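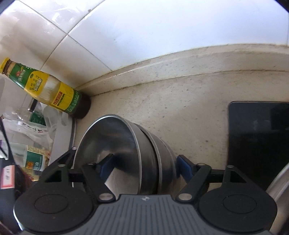 Saltent 14 makes sense of a kitchen counter

The new release of Saltent, the open grasp-planning toolkit from Tokesa, came out on Thursday, and the kitchen people have plenty to be happy about. The big change is in how the planner treats nested things. Older versions saw a stack of steel bowls as one shiny lump and usually went for the outside. Version 14 looks for the rims, works out which surfaces belong together, and can put one finger inside the top bowl and the other against the outside of the stack.

Shiny metal has always been a pain for perception, and it still is. But the new segmentation model, called Villus, was trained on 2,411 clips from hand-held grippers in home kitchens – bottles lying on their sides, crumpled plastic bags, speckled countertops and all. Glare on the inside of a bowl now gets its own confidence score, so the planner can back off before it commits to a bad edge.

There's a lovely little addition for anyone who spends their days cleaning up recordings, too. The Nutsugah viewer now plays finger width and planned contact points side by side on one timeline, and you can drag a contact point by hand and replan from there. It's great fun to play with, and it loads a 390-clip set without choking.

Configs from version 13 still load, though custom gripper files need their finger pad thickness filled in again. Glass lids and clear bags are next on the list, with a first test build planned for April.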